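Notes from the Orkwood gripper day in Faltenton

Posted by Rhun Lougher, April 24, 2023

Orkwood opened its doors to outside visitors for the first time this spring, and I got one of the places. I went mainly to compare hand-held grippers. Our own group in Mirnham has been collecting demonstrations with a pair we built ourselves, and we have reached the point where we either buy something or rebuild what we have.

The office is on the second floor of a building behind the bus depot. Parking is on the street. I signed in, got a paper badge and was given a schedule that nobody followed very closely after the first talk.

The morning was a talk on data quality. The speaker spent most of it on camera placement, and I took more notes on that than on anything else. Their view is that a wide lens close to the fingers beats a narrower one mounted higher up, even with the dark corners it gives you, because both pads stay in view through the whole grasp. We mount ours higher. I asked whether they had tried both on the same task and they had, with two operators. The difference showed up mostly on objects that roll.

After that we moved on to the gripper sessions. They had three designs to go through: a parallel jaw on a rail, a soft two-finger type, and the pivoting linkage type that Orkwood uses for most of its own collection. I spent the longest on the linkage one. The fingers are black, each side runs on two pivot pins, and the contact surface is a separate blue pad with a ridged texture. The pads are what I wanted to know about. Ours are flat silicone, and they slide on anything with a glossy label.

The practice task for the linkage gripper was drink bottles lying on a tablecloth. Bottles are a fair test. They are smooth, they turn when you touch them off center, and a clear one gives the camera very little to go on apart from the label. The cloth adds its own trouble, as a finger that comes in too low will push up a crease and move everything next to it.

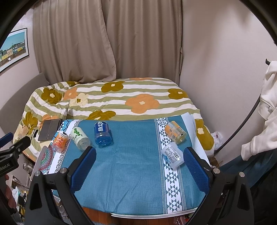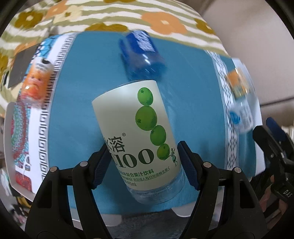 Both views are from a camera on a hand-held gripper. The second has the C100 bottle between the jaws.

My own turn came after the demonstration. It took me a while to stop aiming with my wrist. With the linkage type the fingertips move in an arc as they close, so the point where the pads meet the bottle is a little farther forward than where you think you are pointing. The operator who was coaching us said new people generally need 13 tries before they stop correcting for it. I didn't keep score, but I was still overshooting when my turn ended.

A bottle lying at an angle to you is the awkward case. If you come straight in, one pad touches first and the bottle swings. The advice was to turn the whole tool to match the bottle before closing, and to close slowly. That worked for me on the larger bottles and less well on a small one.

The rail gripper was easier to learn and heavier to hold. The soft one was comfortable, but I could not tell from the handle how hard I was squeezing. For long sessions I would still take the linkage type over either of them.

Lunch was sandwiches. I sat with a man from Şimşekoğlu, a company that makes trigger mechanisms and small encoders, and we talked about backlash for most of it. He recommends checking finger position against a gauge block at the start of every session. We check in July and then forget for a year, so I wrote that down.

The afternoon covered syncing two grippers, one in each hand. Orkwood does this by holding a code up to both cameras at the start of a recording and lining up the streams later. They have 900 recordings processed this way and say drift is small enough to ignore for tabletop work. I would have liked to see the numbers for longer takes. Someone else asked and was told they would be sent out with the slides, which have not arrived yet.

Things I am following up:

Price and lead time for spare pads, sold separately from the fingers.
Whether the pads can be cut down to fit our narrower jaws.
Moving our camera lower, which we can try with a printed bracket before spending anything.

Orkwood plans another visit day later in the year. If you go, bring an object from your own task and ask to try it. One visitor did, and they were happy to let her.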